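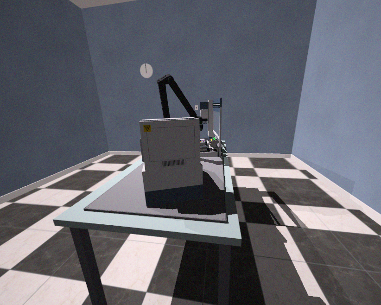 Changes to the household water testing program

The county well water testing program starts up again in April, and several things are different from last year. Please read this before you pick up a kit, even if you have taken part before.

The biggest change is where the samples go. For the past six years they were driven to the state lab, which took them when it had room. Starting this season they go to Grastwood, a private lab on the Cokeck road. Results should come back in 10 working days. Last year the wait was closer to seven weeks by the end of summer, and we had a good many calls about it.

The basic test covers coliform bacteria, nitrate, lead, arsenic, hardness and pH. It costs $30 per well. The fee was $25 last year. The increase covers the arsenic test, which used to be an add-on and which many people skipped. If you have had arsenic tested in the last two years and have the paper to show for it, bring it along and you will pay the old price.

Households in the Namboodiri subdivision are on the shared well and do not need to test on their own. That well is sampled every month and the numbers are posted at the township office. If you live there and are worried about the pipes inside your house, you can still buy a kit for lead only.

Picking up a kit

Kits are at the township office and at the library front desk. Each one has two bottles, a form, a cold pack and a plastic bag. The small bottle has a white tablet or powder in it. Leave it there. It takes care of any chlorine in the sample, and if you rinse it out the bacteria test can't be used.

Please don't take a kit until you are ready to use it. We have 240 for the spring round, and in past years a fair number went home and sat in a garage. A second order will come in September.

Taking the sample

Use a cold tap that gets regular use. The kitchen is fine. Take off the aerator screen if there is one. If you have a softener or a filter under the sink, sample from a tap ahead of it, or write on the form that the water was treated. Both are useful, but the lab has to know which one it has.

The large bottle is for metals and has to be filled first thing in the morning, before anyone runs water or flushes. Fill it right away without letting the tap run.

The small bottle is for bacteria. Let the cold water run five minutes, then slow it down and fill to the line. Don't touch the inside of the cap or set it on the counter.

Write the time on both labels. The bacteria sample has to reach the lab within 30 hours, so a label with no time on it gets thrown out. Keep both bottles in the refrigerator until you leave the house - not the freezer.
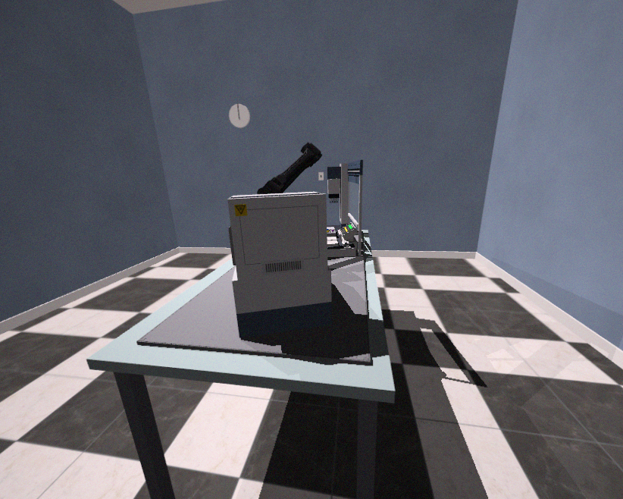

Computer rendering of a table in a blue-walled room.

Drop-off

Bring bottles to the township office between 8 and 11 in the morning, Monday through Wednesday only. The courier leaves at 11:15. You may also drive samples to Grastwood yourself until 3 p.m. on the same days. Use the side door, and have the form filled out before you go in.

Reading your results

The report is one page with your number in one column and the federal drinking water limit in the next. Anything over the limit is in bold. Hardness has no limit and will never be in bold, so check it yourself if you are thinking about a softener.

A positive for coliform does not always mean the well is bad. A loose cap, a recent pump repair or a careless sample can do it. The usual advice is to disinfect the well, wait two weeks and test again. The second kit is free if the first was positive.

High nitrate is a different matter, and boiling makes it worse. If your number is over 10, don't use the water for baby formula. Call the county health office.

Old wells

The county well list now has 2,401 entries, and many are wells that are no longer in use. If there is an old dug well or an uncapped casing on your land, please report it, even if it has been dry for years. An open well is a straight path for runoff into everybody's groundwater. There is cost-share money for sealing, and it was not all spent last year. Vorkov Drilling and two other licensed firms are on the approved list, which is at the township office with the forms.

Forms for cost-share are due by the end of June. Work has to be approved before it starts. We can't pay for a well that is already sealed.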